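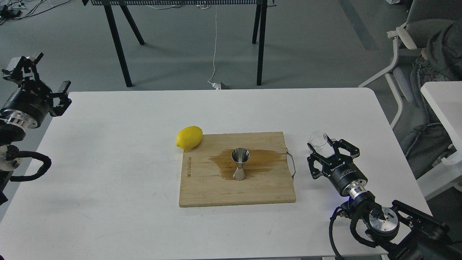
Does the archive keep the magazine's rejected manuscripts? It keeps the reading slips for every submission, and the manuscripts themselves only where the author never supplied a return envelope.

Notebook, Periodicals Workroom, September
Collection: Javardale Quarterly (short fiction and serials), publisher's files
Entry opened 9:15 a.m.

The final group of cartons from the Chisholm storage building was received and entered this morning. There are seven cartons. Carton 4 has a split corner and its contents were moved to a new carton of the same size before any sorting was done. The old carton label was cut out and filed with the transfer papers.

The running total of reading slips now stands at 2179. This figure includes the slips already entered last spring and replaces the one given in the draft guide. Colleagues who have quoted the earlier figure in letters to researchers should send a correction.

Each slip gives the title of the story, the writer's name or pen name, the length in words, the initials of the first reader, and a decision. The decision codes are those used elsewhere in the files: A for accepted, H for held, R for returned. A further code, RW, appears in cartons 2 and 3 and had not been recorded before. From the letters filed alongside, RW means that the story was returned with an invitation to rewrite. It should be entered as its own value in the database and must not be folded into R. Slips entered last spring will need to be checked for the same code, as it may have been read as R with a stray mark.

Pen names. The workroom rule remains to enter the name exactly as it stands on the slip and to link it to a legal name only where a contract or payment record supports the link. Three slips in carton 2 carry a pencil note joining the pen name to a real name. The handwriting does not match any reader's initials known to us. The notes have been transcribed in the remarks field and no link has been made.

Serials. The novel printed in six parts under the title "The Wiseck Light" is represented in carton 5 by parts one to four in typescript and part six in galley proof. Part five is missing. The galley of part six has cuts marked in blue pencil, and a comparison with the printed issue shows that most of the cuts were carried out. The closing paragraph was restored in print. No letter explaining the change has been found so far. The correspondence in carton 6 has been read only as far as the letter M.

Contest files. Carton 7 holds the entry forms for the Musau Prize for a First Story, which the magazine ran each year. The rules sheet gives a limit of 60 typed pages per entry. It also states that no entry would be acknowledged unless it was placed. This settles the inquiry received in the summer from a former entrant's family, who asked whether a reply had gone astray. A draft answer is in the outgoing tray for approval.

Condition. Rusted paper clips have been removed from cartons 1 to 3. Staples are being left in place unless the page is torn at the staple. Carbon copies are to be interleaved. The stock of interleaving sheets will not last through carton 6, and an order has been placed.

Access. Slips and contest forms may be shown to readers in the supervised room. Letters that contain home addresses or remarks on a writer's health remain closed until they have been reviewed. Requests to quote from a reader's report should be passed to the rights desk in writing.

Outstanding:
Check last spring's R entries against the original slips for RW.
Finish the correspondence in carton 6, N to Z.
Look for part five of "The Wiseck Light" in the oversize drawer, where other galleys were placed by an earlier sorter.
Confirm the shelf number for the new carton 4.

Entry closed 4:40 p.m. Cartons 1 to 3 returned to the shelf, 4 to 7 left on the workroom truck.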